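Ticket 2810
Site: Kundholm teaching suite, bench room
Raised under: visits and demonstrations
Priority: normal
Status: closed, one item carried forward
Subject: Close-up views not reaching the visitors' wall display during the January open day

Reported fault

The console operator had both instrument views and the overhead view on the console throughout. The wall display outside the glass showed the overhead view only. When a close-up view was selected for the visitors the display went blue for a few seconds, came back with one still picture and stayed on it. Sound from the operator's headset was not affected.

The suturing demonstration was not stopped. Visitors were told over the speaker that the large screen had a problem and were brought to the side monitor in two groups.

Equipment involved

Video switcher in the rack (Tandham, on loan)
Wall display and its long cable run
Recorder, Nomari software, current release
Side monitor on the trolley, fed direct from the recorder

Log, morning session

09:40 Console on, instruments homed, all views present at the console and on the wall display. No fault at this point. The switcher had been left on overnight.

10:05 First group at the glass. Close-up selected. Wall display blue, then a frozen picture. Operator confirms the console view is live and moving. Saved a still from the recorder to check that the source was good. Detail is fine right down to the serrations on the jaw and the thread next to it, so the fault is after the recorder split.

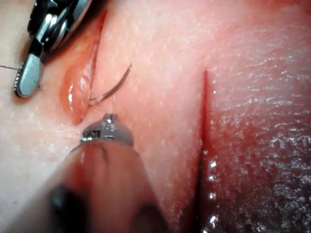

Log, late morning

10:20 Swapped the short cable between recorder and switcher. No change. Put the original back.

10:25 Moved the close-up feed to input 2 on the switcher. Wall display live for less than a minute, then froze again. The overhead view on input 1 carried on without trouble.

10:40 Restarted the switcher between groups. It took longer than expected and the second group were already at the glass – they had the side monitor instead. After the restart the close-up came through in the wrong shape, stretched sideways, then blue.

10:50 Took a second still at the recorder to compare with what the wall display had frozen on. Recorder copy is clean, with the needle and the cut both easy to make out.

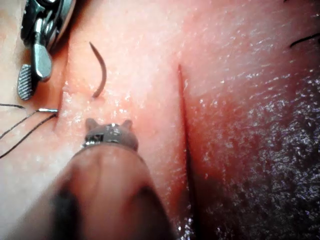 Recorder output, close-up view, curved needle and incision.

11:10 Checked the output settings. The overhead view leaves the recorder at the standard rate. The close-up views leave at a different one, and the switcher is meant to convert it. On the front panel the conversion setting was on Auto. Changed to Fixed. Display blue for a few seconds, then live.

11:15 Close-up live on the wall display. Left alone.

11:35 Still live. Visitors at the glass asked for the close-up to stay up while the operator was handling the thread, so it was held on that view until the break. No freezing, no stretching.

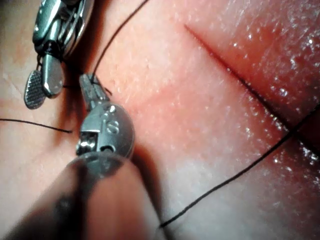

Anatole Lefèvre
Theatre Systems Technician, Kundholm

I took over the ticket at the lunch break and have added the entries from here on. I was on the console side in the morning and did not see the wall display myself until 11:35, so the earlier times are from the handwritten sheet.

Log, afternoon session

13:15 Switcher power cycled on purpose, to see whether Fixed would be kept. It was not. It came back on Auto and the close-up view froze as before. Set to Fixed again, live straight away.

13:30 Brightness on the wall display was at 100, and people standing to the side were complaining of glare. Turned down to 85. Not part of the fault, but please leave it there.

13:45 Third group. All views switched in turn at the operator's request. No fault.

14:20 Perrin rang back about the cable run. They fitted it and say it is rated for this signal. I have no reason to doubt it after this morning, but they will test it at their next visit anyway.
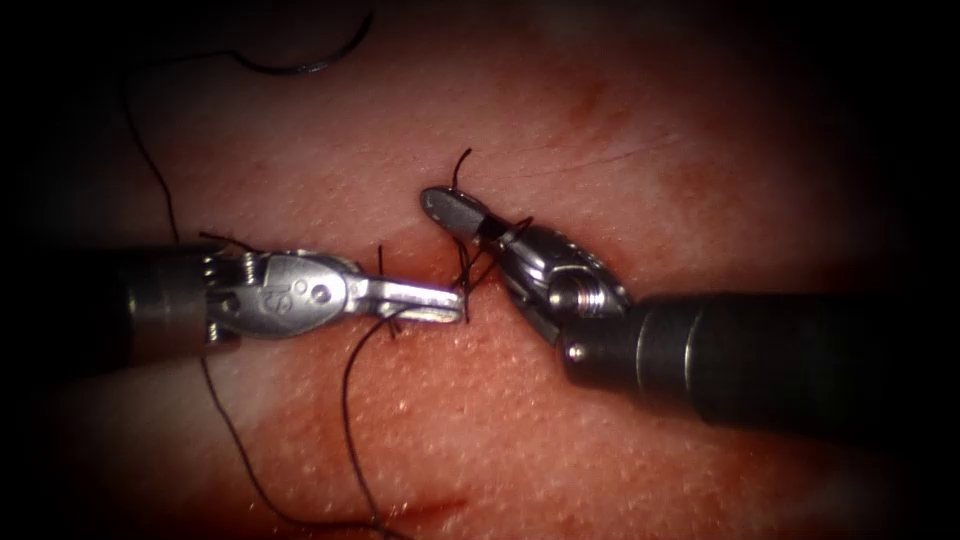

The overhead feed was never at fault and is a fair stand-by if this happens again. Its drawback for visitors is that they have to be told where to look, and from the back row the finer work is lost. It does get both instruments in at once, with the cut suture ends standing up between the tips, and the needle lying off towards the top, so a commentator has enough to talk over. I would keep it on input 1 and start every group on it, then go to the close-up once the operator says so.

Cause

Switcher returns to Auto after any restart or loss of power. In Auto it does not hold the rate used by the close-up views.

Fix applied

Conversion set to Fixed by hand. Label put on the front of the rack.

Before the next visit

1. Switch on the rack before the console.
2. Set conversion to Fixed and wait for the picture.
3. Select each view in turn and watch the wall display, not the console copy. Give each one a few minutes.
4. Leave the side monitor on the trolley, plugged in.

Carried forward

Tandham asked whether the setting can be stored. They have the serial number and the firmware version. No answer yet – chase before the loan is renewed.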